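Section 6. Hand-held gripper work: floor rules and session set-up

Read before you pick anything up. Applies to the Grutdale bay and the upstairs benches, same rules both places.
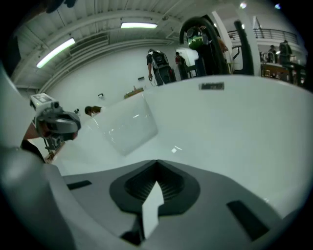
Most of these rules come down to spacing. Two operators on one task is normal, three needs a sign off from Nidia Huanca first.

6.1 Before the session

1. Sleeves and straps. Nothing dangling past the wrist. Tuck strap ends under.
2. Backpack on first, gripper second. Never the other way round.
3. Check the jaws open and close fully, by hand, power off.
4. Wipe the lens. Dry cloth only.
5. Log in to Arham, enter the task number. No number, no recording.

Note: fresh pack should read 16 volts or better. Under that, swap it and tag the old one.

6.2 During the session

1. Say "start" out loud. Wait for your partner to say it back.
2. Keep both grippers in front of your body. Don't reach behind a large part to meet the other persons gripper, walk round.
3. Slow on curved or glossy parts. They slip.
4. Long episodes: stop at 1000 seconds, set the part down, rest your arms. Timer doesn't stop you, you have to.
5. Backing up with a pack on? Look first. Every time.

CAUTION: Fingers out of the jaws while powered. Also when you think it's off.

CAUTION: No passing grippers over the mezzanine railing. Use the stairs.

6.3 If something goes wrong

1. Say "stop". Anyone can call it, including people just walking thru.
2. Let go of the part only if it's supported.
3. Mark the episode BAD in Arham. Do not delete it, Villanueva review needs teh bad ones too.
4. Pinch or cut, however small: report before the next episode.

Note: error 52 means lost tracking. Stand still, point the gripper at a wall, wait for the tone. Still 52 after that, restart the pack.

6.4 After

Power off, jaws closed, back in the Flallari rack with the handle facing out. Packs on charge. Floor clear before you sign out.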